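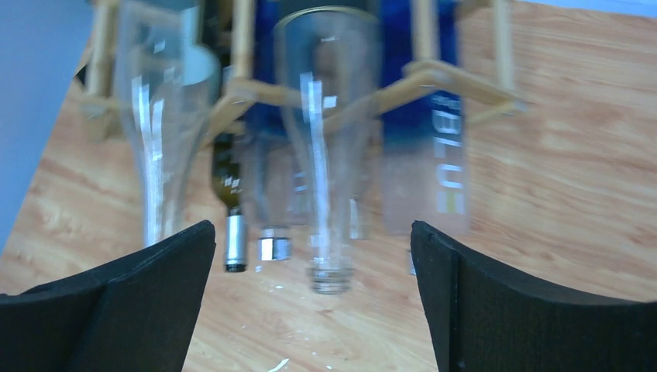 4. Showing the arm a bottle task by hand

Danica Janevski and I teach this one at Turalley, and I've written it the way I'd say it to you at the bench. You'll need the Kolau hand controller paired (section 2) and the Vidmar recorder running.

4.1 Before you touch anything, open the fingers wide and keep them wide until you're lined up. Glass is slippery stuff, and a finger tip that catches a neck on the way in will set the whole rack swinging.

4.2 Squeeze the trigger slowly. When both pads are touching, stop, count to two, then squeeze a little more.

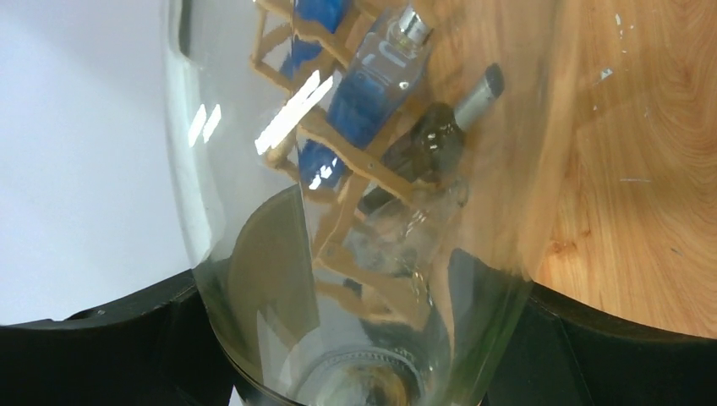 I know the pause feels daft – you can see perfectly well that you've got hold of it – but the arm learns from your pauses as much as your moves, and a rushed grip teaches a rushed grip.

4.3 Lift clear before you turn. Up first, then round. If you do both together you'll clip the neighbours, and that run has to be binned.

CAUTION: Never reach in to steady a bottle while the controller is live. Press the grey button, wait for the tone, then put your hand in.

4.4 Carry at an even pace and keep the glass between the pads, well clear of the bench kit.

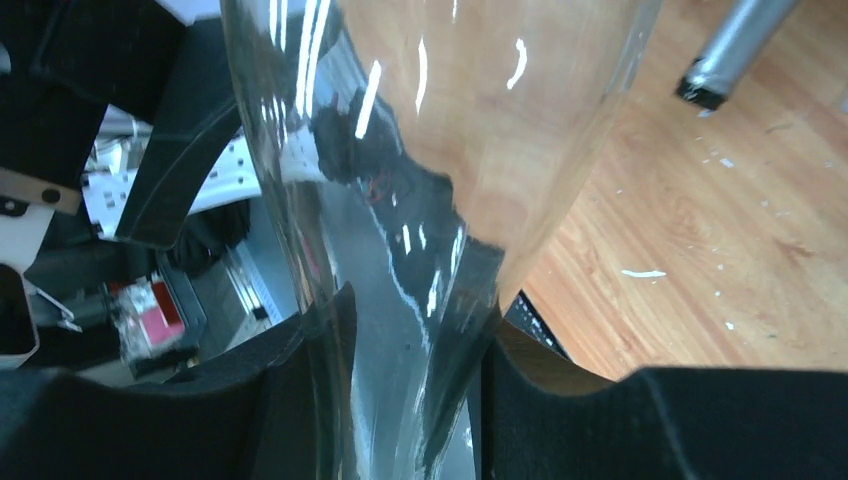 Fig. 4-3. Clear container held between both pads, wooden surface to the right.

4.5 Set it down, open fully, back straight off, and press Save. If you fumbled, press Discard and go again. I threw away loads of mine in April, so don't be shy!

4.6 Returning to the start pose
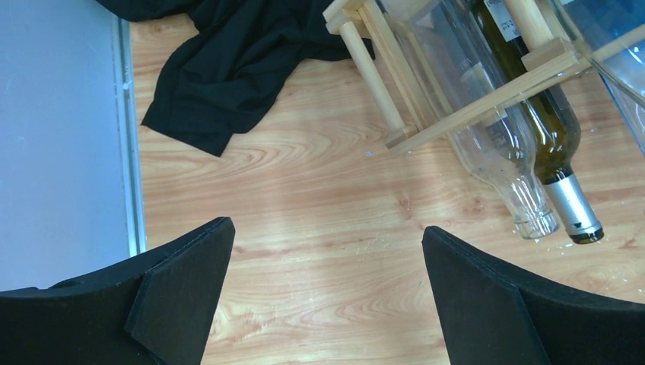
2 min read

Bring the arm back with the fingers open before every new run. Arben Vlachou at Mesuscombe likes to start from a slightly different spot each time, and I've come round to it – his 70 runs taught the arm more than my 104 did.

NOTE: Small shifts are plenty. Leave the rack itself where it is until you reach section 5.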